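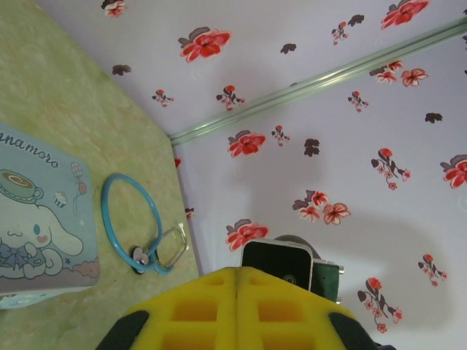
Graham Penrose

I'll say it up front, I like floral wallpaper. Red flowers, dark leaves, the lot. I know it's meant to be over. My sister-in-law has painted every wall in her place in Urville the colour of cold porridge and she's very happy in there, but when I walk in I can't find anything for my eyes to land on.

My real subject is boxes, though, because we seem to have decided that tidy has to mean plain. I got a catalogue in November with 73 pages of beige tubs in it. One storage "system" was $510 before you'd put so much as a bandage in it! And the lids were all the same grey, so you'd have to label every last one or spend your evenings prying them open.

Give me a box with a coloured lid and a handle on top. Give me a silly tin while you're at it. 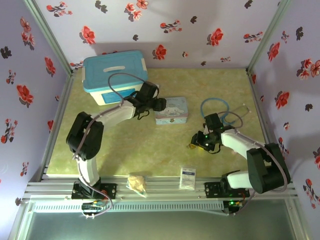 The blue-lidded box and the cartoon tin, against the flowers.

I've had people tell me a busy wall makes a room feel messy. I don't buy it. What makes a room feel messy is stuff that doesn't live anywhere, and you can have that in a porridge-coloured room just as easily (ask my sister-in-law about her hall closet). A bright lid against a bit of pattern is something you remember. You go looking for it and your hand's halfway there before you've thought about it.

And tins, well, I'll defend tins to anyone. I've kept one for 20 years that's been home to buttons, then fuses, then foreign coins, and it has a dent in it from the move to Plemov Street. Would I have kept a beige tub that long? Not a chance.

Then there are the things that won't be boxed neatly, like anything with a tube or a cord on it. Wind it tight and it springs back at you. I've given up and let them lie in a loose loop, and I think they look rather nice that way.

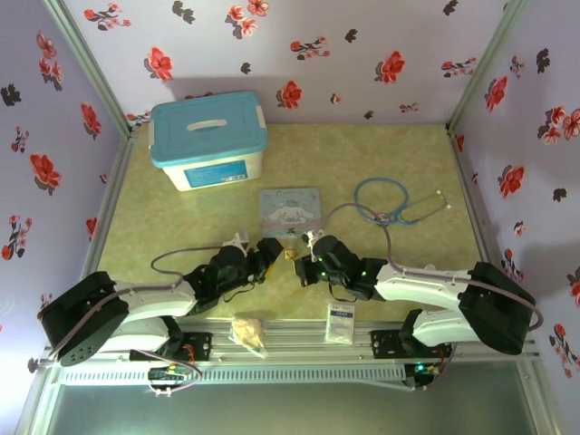 Box, tin and stethoscope, its light blue tubing in a loop.

So keep your six matching tubs if they make you happy. I'm off to see if the hardware store still has any lids in red.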